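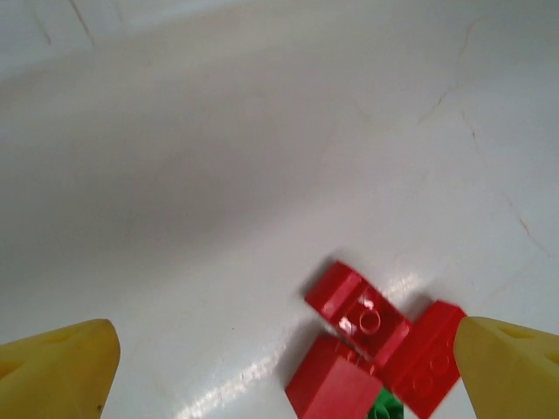 *Cracked white surface with a few red and green toy bricks on it.*

## Hairline cracks in white surfaces

A thin crack in a white tabletop, tray or shelf collects grime and turns tan or brown long before it gets any wider. Clean it first, then decide whether to fill it.

**Cleaning**

Mix two spoonfuls of baking soda with enough water to make a paste. Work it along the crack with an old toothbrush, leave it 10 minutes and wipe with a damp cloth. Repeat once. If the line is still dark, lay a strip of paper towel soaked in 3% hydrogen peroxide over it for an hour. Don't mix the peroxide with vinegar or bleach. Rinse and let the surface dry overnight.

**Filling**

Use a white filler sold for the material you have. Acrylic, enamel and melamine all take different products, and the label will say which. Press it in with a plastic card held nearly flat, going across the crack and then along it. Scrape off the extra right away. Give it the full cure time on the package, plus a few hours if the room is cold.

Sand with 336 grit if that's what your store stocks in the European sizes, otherwise 500 or 600, always wet and with very light pressure. Coarser paper leaves a dull patch on a glossy finish. Finish with a little car polish on a soft rag.

Sheets of 600 cost me $17 for a pack at the hardware store in Semdale, and one pack has lasted over two years.

**When to leave it alone**

- The crack moves when you press beside it. Filler will pop back out.
- It goes all the way through. Support it from underneath first.
- The surface is used for cutting or rolling dough. Replace it.

**Scratches**

Fine dark lines are often metal or rubber rubbed onto the finish. Try a melamine sponge on a hidden corner before sanding anything. Meenakshi Naidu wrote in to say a white pencil eraser works on shelf marks. I tried it on a closet shelf and it took off most of them.

Wipe the repair with plain dish soap from then on. Scouring powder will wear the filler down faster than the surface next to it.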